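Open day at Westach: the kitchen cell

Friday, February 1, 2019

Westach opened its test hall to visitors for one afternoon, and most of the crowd went straight to the palletizing line by the loading doors. I spent my time at the back of the hall, at the small tabletop cell the company calls Gitora. It has a single arm, a white table and a set of kitchen items, and the two technicians on duty were willing to talk about how they keep it running.

The cell went in last October. The arm stands at one side of the table and is fixed to its own steel base, so that work on the tabletop does not disturb it. That was a change from the first build, where arm and table shared a frame. Every time someone swapped the table, the arm had to be set up again from zero, and the job took most of a day. Now it takes 50 minutes with two people.

The tabletop gets wiped down at the start of each shift. Crumbs are no problem with this set of items, but dust is, and a greasy thumbprint can change how a plate slides. The technicians use a damp cloth and no cleaner. They had tried a spray from Granidex, and it left a film.

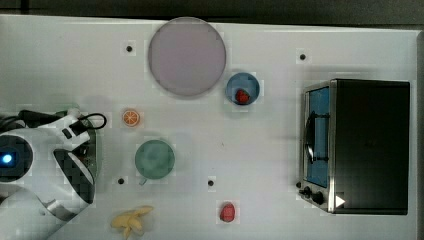
The Gitora cell from overhead, with the plates, the fruit and the toaster oven on the table.

The black dots on the tabletop drew a question from another visitor. The technicians said they are the fixing points for the board and that they check them once a week, always in the same order. A board that has worked up by the thickness of a sheet of paper is enough to make the gripper touch down early.

The toaster oven is the item that needs the most attention. The arm works the door by its handle, and a door hinge is made for a few uses a day in someone's home. The log sheet clipped to the cabinet showed 202 door cycles for the day before my visit. The first oven lasted 62 days before the hinge went slack. They now change the hinge pins on a schedule and keep a spare oven on the shelf, already measured.

Cable wear is the other regular job. The cable along the arm has to have enough slack for the wrist to turn, and too much of it will catch on things. One technician showed me the old one, which had a flat shiny patch where it had rubbed against the casing. They replaced it before it failed. The new one has a wider loop near the wrist, and they look at it every morning with a flashlight before the arm is powered up.

For gripper repairs they use a kit from Jafarzadeh, a small parts shop two towns over. The finger pads come off with two screws. I watched a swap and it was quick, though a screw went under the cabinet and had to be fished out with a magnet - there is a magnet on a string for this, hanging from the side of the cabinet. After a pad change they run a short test at low speed, picking and placing each item once, and write the result on the log sheet.

I asked what they would change if they built the cell again. One wanted a drawer for the items, which are stored in a cardboard box. The other wanted better access to the back of the controller, where the fan filter can only be reached by lying on the floor.

The sign-in sheet had 169 names on it when I left. Parking was behind the building, and the coffee was free. Westach plans another open day in the fall but had no date to give out. The palletizing line was still running, and I did not get to see it up close.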